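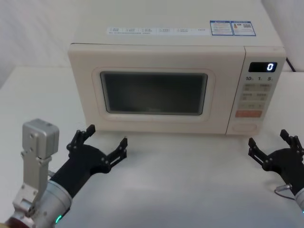

Cream microwave on a white table, stickers still on top.

Okay, Sirnport thread, as promised! I got back last night and my feet are still mad at me.

I'd wanted to see the old lighthouse ever since Rowena Umali showed me her pictures from it. She told me to take the ferry. I took the bus. Big mistake — every pothole on the coast road has my name on it now.

The lighthouse has 331 steps. There's a sign at the bottom that tells you so, and I went up anyway. Stopped at the little window halfway to "admire the view" (breathe) while a lady twice my age went right past me, humming.

But the top! You can see the whole bay and the fishing boats coming in, and the wind nearly took my hat. I stayed until the guide, Renato Layug, came up to say he was locking the door.
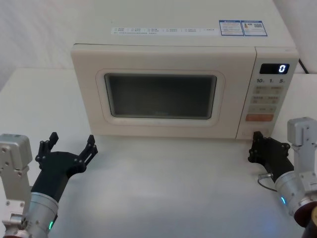
Same microwave, white table, plain wall behind it.

Food: go to Mercado by the harbor before 9 in the morning. After that the good fish buns are gone and you get the sweet potato ones, also fine. Ate mine on the sea wall with a very pushy gull.

Slept at Jumness, the guesthouse up the hill. Room 64, top floor, no elevator, so yes, more stairs. The bed was great and Erlinda Tolentino at the desk drew me a map to the tide pools on the back of a receipt.

Tide pools were my favorite part. Wear shoes you don't love. I'm going back in July and this time I'm taking the ferry, Rowena, you can stop texting me.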